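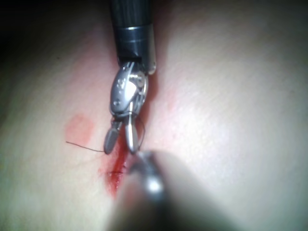
Figure 3. Loop of dark suture around the slender right jaw, close to the upper end of the red wound line on the practice pad.

3.2 Pads, thread and the knot-tying task

All knots were tied on flat synthetic tissue pads. We chose a pale pad for the main set after trying a darker, skin-toned one in the pilot work. Fine dark thread was hard to follow on the darker pad, and the two raters often disagreed on whether a strand had crossed over or under. On the pale surface the path of the thread can be followed even where it lies nearly flat, as with the strand running in from the left in Figure 3.

The pads came from Modley in two batches, the second arriving in February. Pads in the second batch were a little firmer to the touch. We kept the batches apart in the records and report them separately in Section 4.3, but the difference had little effect on the final knots. Each pad carried a wound line coloured red. A pad was retired when the edges of its wound no longer lay flat against each other, or when old needle holes made it hard to choose a fresh entry point. Retired pads were kept for warm-up and were never used for scored knots.

The thread was a dark braided suture supplied by Zenis. Every length was cut to the same measure before the session and stored straight. Lengths taken directly from the packet held the shape of the fold for some time, and in the pilot work that kink tended to throw the first loop to one side. A fresh length was used for each knot, even when the previous one looked undamaged.

The task was a square knot finished with one extra throw. For the purposes of scoring we divided it into four stages: forming the loop, taking hold of the short end, drawing the end through, and laying the throw down flat on the wound. The first stage covers everything from picking up the long strand to the point where the loop is settled and the jaws are ready to reach for the short end. Figure 3 belongs to this stage. The jaws are open in a narrow V, and the loop arcs out to the right before coming back down.

Loop forming deserves more attention than it has usually been given. In the protocol used at Clonow, on which ours is based, the loop and the grasp are scored as a single step. We found this hid the most common fault in our set, a loop that is large enough but sits too near the end of the jaw. A loop like that will often hold while nothing moves, then slide off as soon as the jaws turn toward the short end. Scoring the two stages apart allowed the raters to say where the knot was lost.

Of the 900 knots recorded, 106 were abandoned before the first throw was laid down. Most of these were lost loops. The rest were dropped short ends, along with a few cases in which the thread had frayed and was replaced. Abandoned knots stay in the set and are labelled with the stage at which they ended. We did not ask for a repeat attempt to fill the gap, so the number of completed knots differs from one session to the next.

Sessions were limited to 30 knots, with a break at the halfway point. The pad was turned end for end at the break so that wear was spread along the wound. Between knots the thread was snipped and lifted away, and the surface was wiped with a dry cloth. This last step was added after Vilém Paulík noticed that short offcuts left on the pad were being marked as part of the next knot. They are easy to mistake for a tail, particularly where they lie across the wound line.

The finished knots were rated by Clémence Charpentier and Ona Raudsepp, who worked separately and did not know which batch a pad came from. Each knot was given a mark for flatness, for tail length and for how well the wound edges met. Where the marks differed by 2 or more, the knot was looked at again by both raters together and a single mark agreed on. Flatness caused the most second looks. A throw that has been pulled unevenly can appear flat from directly above while standing up slightly at one side, and for this reason the raters were allowed to tilt the pad.

We did not measure the tension on the thread. The pads give more easily than living tissue does, and a tightly pulled knot puckers the surface well before the thread is at any risk of breaking. Puckering was recorded as present or absent - a coarse measure, but one on which the two raters rarely disagreed.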